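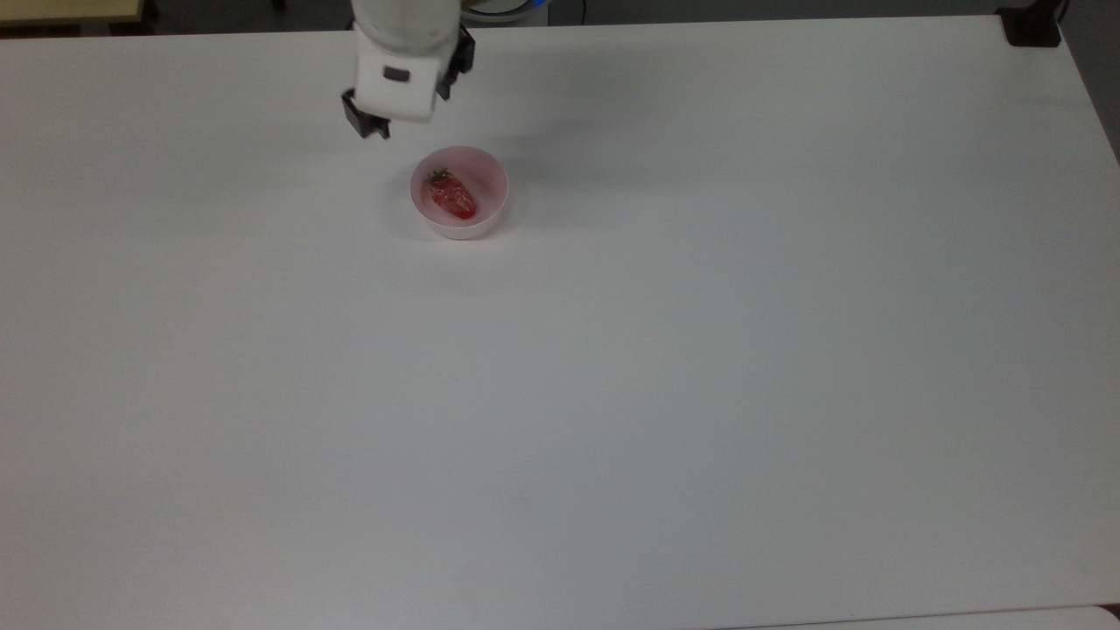
Graham Dobson asked after the last release whether the place-name files could be used without the old spellings, and whether dropping them would break the joins. They can, and it doesn't, provided the `form_id` column is kept. The details are under "Variant forms" below.

Search this site Search Clear

# Gostum Place-Name Gazetteer

A table of place names from the Gostum valley, taken from parish registers, estate maps and tithe lists. Each row is one written form of one name, tied to a place and to the document it came from. The set has 1,348 rows.

## Files

- `names.csv` – one row per written form
- `places.csv` – one row per place, with coordinates where known
- `sources.csv` – one row per document
- `CHANGES.txt` – corrections since the first release

All files are UTF-8 with Unix line endings. Fields are separated by commas and quoted only where the value contains a comma. Empty means not recorded. The string `0` never means missing.

## Columns in names.csv

- `form_id` – integer, stable between releases
- `place_id` – key to `places.csv`
- `form` – the name as written, with original capitals
- `form_norm` – lower case, with accents and hyphens removed
- `source_id` – key to `sources.csv`
- `folio` – page or folio, as text
- `certainty` – `a`, `b` or `c`
- `note` – free text, at most 100 characters

Certainty `a` means the reading is clear and the place is known. `b` means one of the two is in doubt. `c` means both are. Rows marked `c` should be left out of any distance work.

## Variant forms

Most places have more than one form. The form used as the heading in `places.csv` is the one on the latest map in the set, even where an older form is better supported. Users who want a single name per place should join on `place_id` and take the heading. Users who want only modern spellings can filter `names.csv` on `source_id`, but should not renumber what is left. `form_id` has gaps already and will have more.

Three headings cause most of the queries:

**Nadier.** Written Nadyer, Naddier and Nadiere. The last is used in one register only, by one clerk, and may be a habit of his hand. It is kept as a separate form.

**Adow.** Used for a farm and for the stream beside it. These are two places with two values of `place_id`. Where the source doesn't say which is meant, the row goes to the farm with certainty `b`.

**Kao.** A field name that was later used for the houses built on it. Earlier releases treated it as a shortened form of a longer name. No source supports this and the link has been removed.

## Transcription

Forms were typed from the page and then checked by a second reader who did not see the first reading. Where the two disagreed, the page was read again. In 128 rows the disagreement could not be settled. These carry the more cautious reading in `form` and the other in `note`, after the word `alt`.

Abbreviations are expanded only when the full form appears elsewhere in the same document. Long s is typed as s. The letters u and v are left as written in `form` and levelled to modern use in `form_norm`. A superscript letter is brought down to the line with no mark, so a search on `form` will not tell it from an ordinary one.

## Coordinates

Given in decimal degrees, WGS 84, to four places. A point marks the main building of a farm or the centre of a field. Streams have a point at the lower end. No outlines are supplied. Field centres were measured from scanned maps and should not be used for boundary questions.

Places known only by name have empty coordinates. They have not been given the centre of the parish, as was done in the first release – anyone still holding that file should replace it, as the stacked points distort any density map.

## Known problems

- The tithe list is missing its last gathering. Places at the north end of the valley have fewer forms as a result.
- Two documents share a shelfmark. They are kept apart by a trailing `-1` and `-2` in `source_id`.
- `folio` sorts as text, so 10 comes before 9.
- Some spreadsheet programs turn folio values such as 3-4 into dates when opening the file. Import the column as text.

## Corrections

Send the `form_id`, the proposed reading and the folio. Readings based on printed copies of the registers are logged but not entered until the original has been seen. Accepted changes are listed in `CHANGES.txt` by month, and the next batch will be merged in January.

## Licence

The tables may be copied and changed with credit to the Gostum Place-Name Gazetteer. Scans of the maps are not included and remain with the holding archives.

2 comments 0 shares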